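Notebook, February. Bench cell, Lostside sim.

Third go at setting up the test fixture cell in the simulator before anyone is allowed near the real one. The model is up to version 20, of which I would defend two. Job for the morning: get the arm to close on the bar, lift the lid of the board fixture and put it down again without the physics throwing a tantrum.

Started with the fingers. The view from the wrist is the only one worth having for this, so I parked there and stepped through the grasp at 100 steps a second. 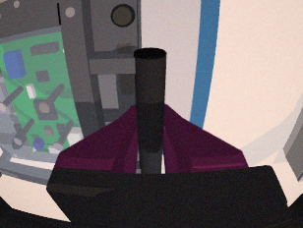
Contact friction was still at the Kirent default, which suits picking up bricks. Dropped it by a third and the buzzing in the finger joints went away. Also found the left finger's collision mesh was a copy of the right one, not mirrored. My doing, from version 12 or so. Fixed, and the commit message is suitably vague.

Next, clearances. The home pose had been set by eye, by me, after lunch. Raised it so the fingers pass over anything tall on the fixture, then checked the approach from the side.

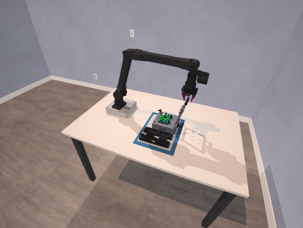
Lostside Test Automation - Cell Group

Pedestal stays where it is. I tried moving it nearer the mat to save reach and the elbow folded up like a deckchair, so back it went. Base offset is now in the config file and no longer on a sticky note.

Lid hinge next. Damping was nil, so the lid swung like a pub door. Put in the Oddsson values and ran the lift slowly. The grip wants to be near the middle of the bar - off to one end and the solver twists the whole lid.

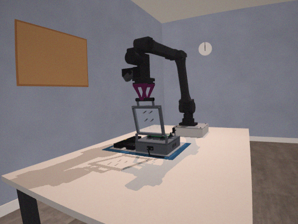 Lid near upright, fingers at the handle bar.

Left 600 cycles running over lunch. Log stopped at 3,951 lines, all but one of them the same warning about joint limits. The odd one out was a warning about the size of the log.

Afternoon went on the approach path. It comes down at the corner of the enclosure now, a bit to the left, and I want that offset checked against the Prirnelness drawing before we trust it.

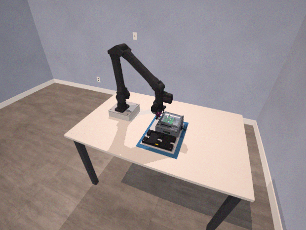
Gripper above the near-left corner of the enclosure.

To do: mute the joint limit warning once I know why it is there, rerun the 600, save the home pose under a name other than home_new_new.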